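施設サポート窓口 対応記録
受付番号:2,716
建物:レンドモント寮 3階 北側の個室
件名:ベッドシーツが外れる/壁の赤い書き込みについて
状態:対応中
受付:2020年5月31日
担当:Sumaiya Kumarasinghe

■ 申告内容
入居者のTanvir Weerasingheさんより。備え付けのシーツをマットレスにかけても、壁側の角がすぐ浮いてくる。朝起きると足元まで外れていることもある。シーツは4月の入れ替えで配られたKulkarniのもので、前のものより生地が硬いとのこと。
あわせて、ベッド脇の壁に赤い字の書き込みがあるので、消してよいか知りたい。自分が書いたものではなく、入居時からあったという。

■ 確認 1回目
訪問して確認。壁の書き込みは「1.23」という数字と、左向きの小さな矢印。矢印の先は縦棒で止まっている。右下のほうに灰色のこすれ跡もあるが、こちらは書き込みとは別のものと思われる。シーツはカーキがかったベージュ。壁際が丸く盛り上がっている。上に紺色の布が広げたままになっていた。

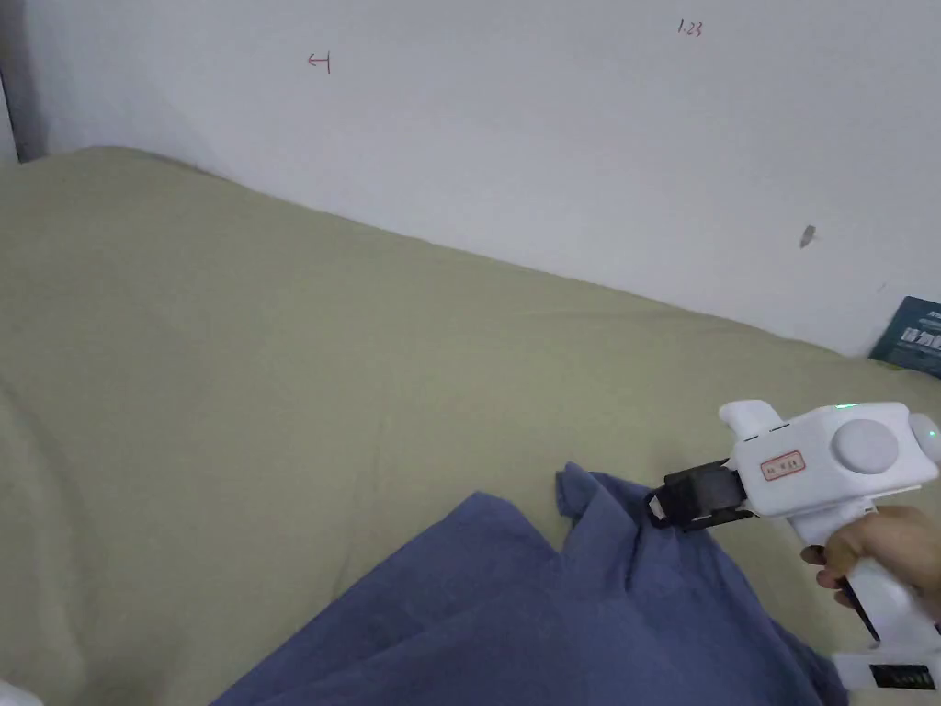

Tanvir Weerasinghe:数字は前からあるので気にしていません。消してよいなら自分で消します。困っているのはシーツのほうで、壁側に手が入らず、角を押し込んでも翌日には戻っています。マットレスを動かしてよいかどうかも教えてください。

■ 回答
マットレスは動かして構いません。ベッドの枠は床に固定してあるので、枠ごと引き出そうとしないでください。
壁の数字は、改修のときにTremonarの作業員が書いた寸法の控えの可能性があります。先方に問い合わせ中ですので、返事が来るまで消さないでください。灰色の跡は、固く絞った布で軽く拭く程度なら問題ありません。メラミンスポンジは塗装のつやが変わるため使用不可です。

■ 試したこと
(1) シーツの上下を入れ替えてかけ直し。
結果:変化なし。壁側の角が浮く。
(2) 上に敷いてあるパッドを外し、マットレスに直接シーツをかける。
結果:角は収まった。ただし入居者はパッドなしでは硬くて眠れないとのことで、元に戻した。
(3) シーツ留めのゴムバンド(Kinex)を角に取り付け。
結果:2晩はもったが、3晩目に壁側のクリップが外れた。クリップの歯が浅く、硬い生地をうまく噛まない。
(4) 青い布類を片づけてからシーツを張り直す手順を確認。縁に沿って白くふわっとした厚みのあるものが見えており、シーツがそこを覆いきれていない。表面には長い斜めのしわが何本か走り、真ん中あたりがくぼんでいる。 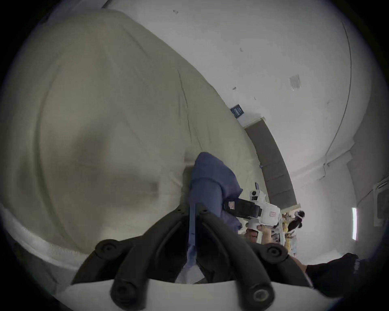 (5) 採寸。
パッドの厚みは6cm。配布シーツのマチは、マットレス単体に合わせた寸法で作られている。パッドの分だけ足りず、角に引っぱられる力がかかって、押さえの弱い壁側から外れる。(2)で収まったこととも合う。

■ 原因
シーツのマチ不足。シーツの不良ではない。
4月の入れ替え時、発注票にパッド使用の有無を書く欄がなく、全室同じ寸法で手配していた。

■ 対応
・マチの深いシーツを1枚手配。同じKulkarniの品で、追加料金は700円。入居者負担はなし。
・届くまでは、パッドを足元側に少しずらして壁側の角を先に入れ、最後に通路側を引いて留める。Weerasingheさんに手順を説明し、一度やってもらった。角は入った。
・ゴムバンドは回収済み。備品棚の下段に戻した。

■ 追記
Weerasingheさんより連絡。上の手順で4日続けて外れていない。ただ、通路側の縁がめくれやすくなったので、新しいシーツは予定どおり欲しいとのこと。手配はそのまま継続。
同じ階でパッドを使っている部屋がほかに9室ある。次回の入れ替えは9月なので、それまでに発注票へ欄を追加するよう購買に依頼した。

■ 未完了
・新しいシーツの到着待ち
・壁の「1.23」について、Tremonarの返事待ち。不要と確認できれば、シーツを届けるときに当方で消す
・購買からの発注票修正の連絡待ち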